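3. Before you lay the first board

Okay, the boards have been sitting in the room for a few days and you're itching to start. I get it! I laid my first Zekusell floor on a holiday weekend and skipped half of what's on this page, and then I spent the next weekend taking it back up. So grab a coffee and read this section through once before you cut anything.

You'll need: a tape measure, a pencil, a pull bar, a tapping block, a rubber mallet, spacers, a fine-tooth saw and knee pads. (Buy the good knee pads. I mean it.)

3.1 Sweep, then vacuum, then sweep again. A crumb of old plaster under a click joint will squeak at you for years.

3.2 Lay a long straightedge across the subfloor in several directions and look for daylight under it. Mark the low spots with a pencil circle and fill them with Leone patching compound. Let it cure for as long as the tub says, even if it feels hard to the touch. Sand down the humps.

CAUTION: If your house is old, find out what the existing flooring and glue are made of before you sand any of it. Old tile adhesive in particular should be tested first.

3.3 Roll out the underlayment, shiny side up, with the edges butted together and taped. Don't overlap it. I did that once and could feel the ridge through my socks.

3.4 Decide which way the boards will run. Most people go with the longest wall, or toward the main window, and both look fine. Measure the width of the room and divide by the width of one board. If the last row works out skinnier than 2 inches, trim the first row so the two sides come out closer to even.

3.5 Open 4 boxes at once and mix the boards as you go. Planks from one box can be close in tone, and you'll end up with a stripe across the room if you empty them one at a time. I like to step back to the doorway every few rows and look at the whole run of planks, including how they look next to whatever mat or rug is going on top. 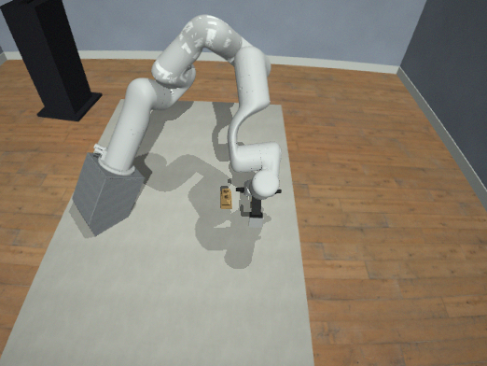

4. Laying the rows

4.1 Start in the left corner with the tongue side facing the wall. Saw the tongue off that first row so it sits flat against the spacers.

4.2 Click the short ends together first, all the way along the wall. Check the row with a string line. If row one is crooked, everything after it will be crooked too, and you'll find out at the far wall with a wedge-shaped gap.

4.3 Use the offcut from row one to start row two, as long as it's at least 7 inches. Anything shorter goes in the scrap pile (great for testing saw settings).

NOTE: Keep your end joints staggered. When joints line up in a ladder pattern the floor looks odd and it's weaker, too.

4.4 Angle the long edge in, push, and lower it flat. You should feel it drop. If it won't go, don't whack it! Lift it out, check the groove for sawdust and try again. The tapping block is for closing a hairline gap with small taps.

4.5 At door frames, undercut the trim with a handsaw laid flat on a scrap board, then slide the plank underneath. So much nicer than trying to cut around all those little curves.

4.6 Pull the spacers and fit the baseboard. Nail into the wall, never down through the floor, so the boards can move with the seasons.

Once it's all down, wait a day before bringing the heavy stuff back in. Tables and anything on a solid base should be lifted into place by two people, with felt under every foot. Low sunlight and a shiny finish will show every drag mark, and those don't buff out.
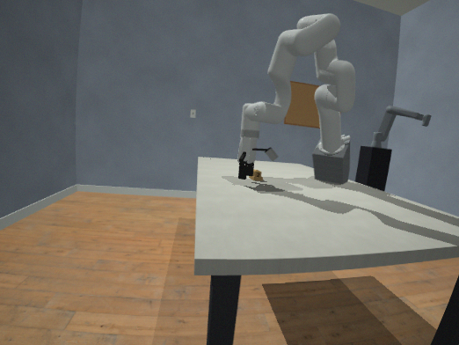 Skoltwood, 09/05/2025

I've updated the cleaning advice since the April version of this guide. Skip the steam mop. Clustden's floor soap, well diluted, on a mop you've wrung out until your wrists hurt, is all I use now. For scuffs from shoes, try a clean tennis ball before you reach for any kind of cleaner.

5. If a board gets damaged

5.1 Small chips: fill with the matching wax stick, scrape level, wipe with a dry cloth.

5.2 Near a wall: take off the baseboard and unclick back to the bad board. Number the planks on the underside in pencil as they come up. Swap the bad one and relay.

5.3 Middle of the room: see section 8, and keep one unopened box in a closet for exactly this.

3,162 views

Comments

plankandstein
Does the 2 inch thing still apply if the last row goes under a radiator? Mine would be hidden anyway.

mudroom_mom
The tennis ball works!! I had black marks by the back door from somebody's boots and they came right off.

tk_rowhouse
Shiny side up isn't right for every underlayment, mine said printed side up on the roll. Check yours.

Author reply
Good catch, go with the roll. And plankandstein, I'd still trim the first row, skinny strips don't like to stay clicked.

mudroom_mom
where is section 8? the link just brings me back here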